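Grarar magazine springs: change to the service interval

From February the club armoury will replace magazine springs on the Grarar target pistols every four years. The old interval was eight. Veronika Kaufmann measured two springs from the Stovau range set and found both below the maker's minimum free length.

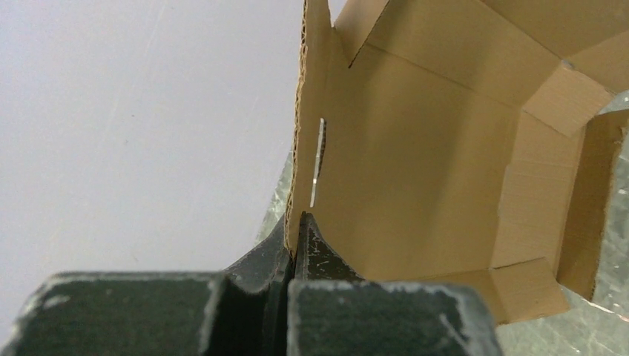
Followers and base plates stay on the old schedule – they show little wear. Members who own a Grarar may order springs through Jonas Camenzind.

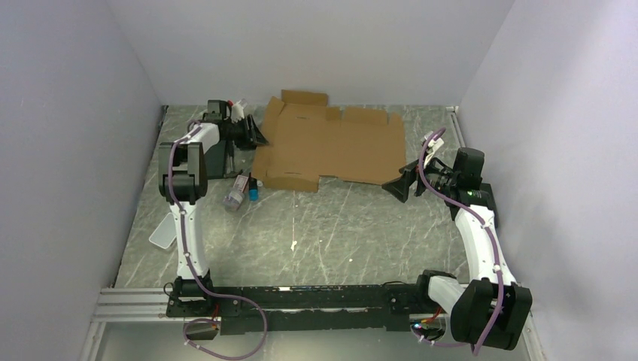 Two arms on a shared black mounting rail.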